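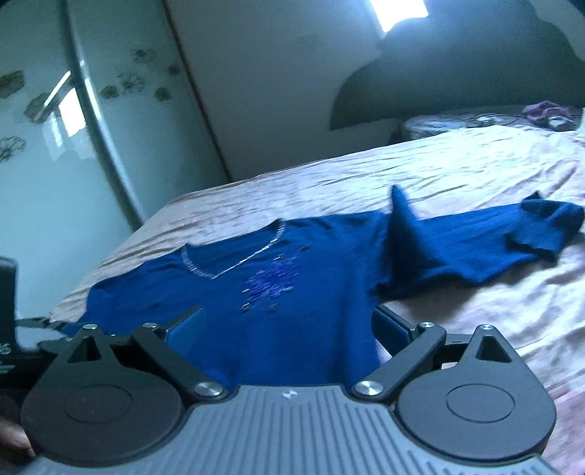

Bedroom and laundry check, Flesberg flat, 26th September

Bed
Sheet on: yes. Wrinkled, long creases all over. I'd call it a pass, I don't iron sheets and I'm not starting now!
Clothes laid out flat before folding: yes, the blue long-sleeved top.

Blue top
Neckline trim: check every shiny bit by hand, they catch on everything (I lost one down the Kumsa washer in August and heard it rattle for a week).
Motif below the V: rub a thumb over it, stop if anything lifts.
Sleeves: one end is bunched up and turned over. Pull it straight before you fold.
Wash label: still to read. Yabsira, can you? My glasses are at work.

Wardrobe
Door slides without sticking: mostly. Josphat says candle wax on the track, I'll try it Saturday.
Top shelf: nothing heavy up there please.

Plugs and heat
Iron unplugged and cooling on its stand: yes.
Heater well clear of the bedding: yes, moved it over by the window.
Smoke alarm: pressed the button, very loud, sorry neighbors.

Still open: wash label, door track.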